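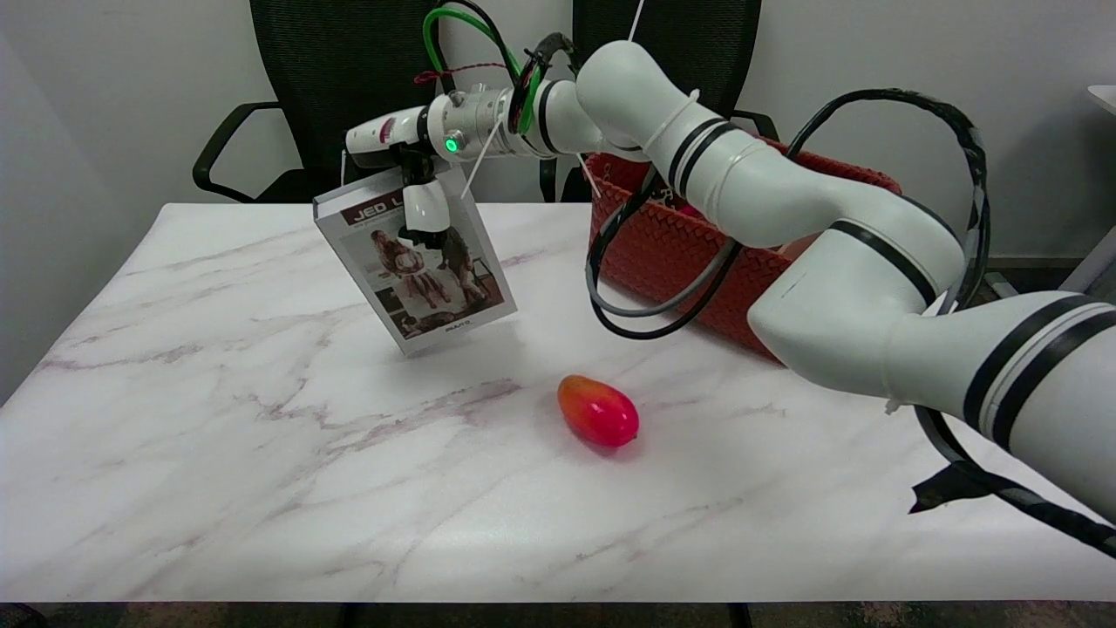
Lina Shboul wrote back on the draft of this section that I was treating an unfinished book as a failed book, and would I please stop. She had a point, and I have rewritten most of what follows with her note taped to my monitor. My first version called every abandoned paperback a "dropout," which sounds like I was grading people. I was a little bit grading people. So let me start over with what the readers in the Jasby group told me about quitting.

4.2 Where readers stop

Figure 2. A paperback book above a marble-patterned tabletop.

All 12 readers kept a diary for two months, and the only rule was to write something down each time they picked up a book or put it down for good. I say "book," but I really mean the kind in Figure 2. Hardcovers barely came up in the diaries, and e-books I left out on purpose (they get their own section, 4.5, and they behave very differently when it comes to stopping). A paperback is cheap enough to give up on and still solid enough to sit on the nightstand making you feel bad about it. That second part matters more than I expected going in!

I had assumed people quit at the dull parts. That was the whole reason I asked them to note the page number. What the diaries show is messier. People stopped at chapter breaks, sure, but they also stopped in the middle of scenes they said they were enjoying, because the train arrived or the baby woke up, and then they just didn't go back. Renato Rivera has an entry that reads, in full, "good bit, phone rang." It is the last time that novel appears in his diary. When I asked him about it in the follow-up interview he was surprised to hear he had quit. As far as he was concerned he was still reading it.

That "still reading it" answer came up so often that I ended up giving it its own code in the analysis. I call these parked books, to keep them apart from the ones a reader has firmly decided against. Readers talk about the two in completely different ways. A rejected book gets a complaint and then it gets given away. A parked book gets defended. Jennylyn Ignacio had a long family saga parked the whole time she kept the diary, and she spent a good part of our interview telling me how great it was and why I should borrow it (her bookmark was still inside, so I passed).

I tried a few ways of predicting which books would get parked, and I'll admit most of them went nowhere. Length did very little. Genre did something, but I don't trust it, given how loosely everybody used the word "thriller." The clue I'd put the most weight on is the size of the last sitting. When that sitting ran under 20 minutes, the book was much more likely to end up parked than rejected. Rejections tended to follow long sittings, which makes sense to me: you have to spend a decent stretch of time with a book before you get properly annoyed with it.

Now for the part where I disagree with the earlier work from the Janjua project, which used library loans and counted any early return as a rejection. Library books have due dates. Put a due date on a parked book and it goes back to the desk looking exactly like a book somebody hated. I don't think their numbers are wrong, but I do think they're measuring two things and calling them one. Heiðrún Ásgeirsdóttir, who coded half of my diaries without seeing my codes, ran into the same trouble from the other side. She couldn't tell parked from rejected using the entries alone and had to lean on the interviews to settle it. We ended up agreeing on nearly everything once we both had the transcripts, and on much less before that.

One more wrinkle, and then I'll get to the rereaders. January was a strange month in this data. Gift books came flooding into the diaries, and gift books follow rules of their own. Readers started them out of politeness, parked them early, and then talked about the giver whenever I asked about the book. Oluf Hjaltadóttir told me the plot of his in one sentence and then talked about his sister until we ran out of time. I kept these entries in the main count but marked them separately in Table 3, so anybody who thinks they muddy things can take them out and see what's left. The link with short sittings gets weaker when you do that, though it doesn't go away.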